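Notebook, Hollmont bench — April, started a bit after 4 in the afternoon

I promised Gaëtan Bouvier I would write down what we settled over tea before it drifted out of my head, so this is me keeping the promise, with the kettle on again and my feet up on the parts crate. It is mostly about house rules for the hand-held grippers. Some of it we have been doing for ages without a word on paper, which is fine until somebody new joins and has to guess.

First, the count, as I know Gaëtan will ask. We are at 2,242 logged episodes on the small-objects list, and 70 of those are marked for a second look. I went through the marked ones this morning with a pot of coffee. Nearly all of them come down to the same thing — the note doesn't say which hand did what, and whoever reads it later has to work it out. So rule one, and I would like it in large letters on the cupboard door: left and right are always the operator's left and right. Please don't use "the near one" or "the other one", however obvious it feels when you are holding them.

Rule two is about pads. Wipe them before you start and again after anything greasy or dusty, and look at the ribs while you are at it. If an edge is lifting, change the pair, both sides together, even if the other looks perfectly good. I know it feels wasteful (I was brought up to save string, so it pains me more than most). A fresh pad facing an old one grips unevenly, and then we all spend an afternoon blaming the software.
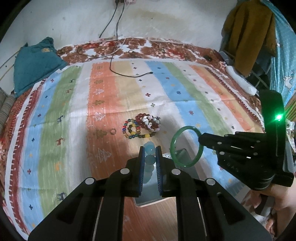

Rule three took us longest. Beads, bangles, anything on a thread or likely to chip: close slowly, and stop at the first firm contact. The Clunda checklist we borrowed from the Forville bench says "close until secure", and I have never liked that wording, as everybody has a different idea of secure. I have crossed it out and written "close until it holds, then no further". For strands, lift a little way, pause, and only then carry on, so the hanging part has time to settle. If it swings into the other gripper, put it down and begin again, and mark the first go as stopped. There is no shame in a stopped episode. I have more of them than anybody here and I still get asked to Christmas dinner.

Two grippers near one another need a bit of manners too. One moves while the other waits, unless the task sheet plainly asks for both at once. Gaëtan thinks this is too strict and he may be right, so I have agreed to try it for 6 sessions and then we talk again.

Cloths: patterned ones are allowed, creases are allowed, please don't iron anything for my sake. I would sooner have ordinary homes looking like ordinary homes. What I do ask is that the cover isn't swapped halfway through a set, and that loose cable ends are kept out of the way of hands and elbows.

Breakage. If something belongs to the household, ask before you pick it up, and ask again if it looks old or dear to someone. Write the answer in the log. If a thread goes, stop, gather up the beads before anyone treads on them, and tell the person straight away. Eglītis has a small tin of spare elastic and will restring nearly anything if you ask nicely.

Still to do: retype the checklist with page 9 taken out (it is all about the old handles), order pads, and find out who has my good screwdriver, the one with the yellow tape on it. Gaëtan, if you are reading this, please put your comments in pencil in the margin.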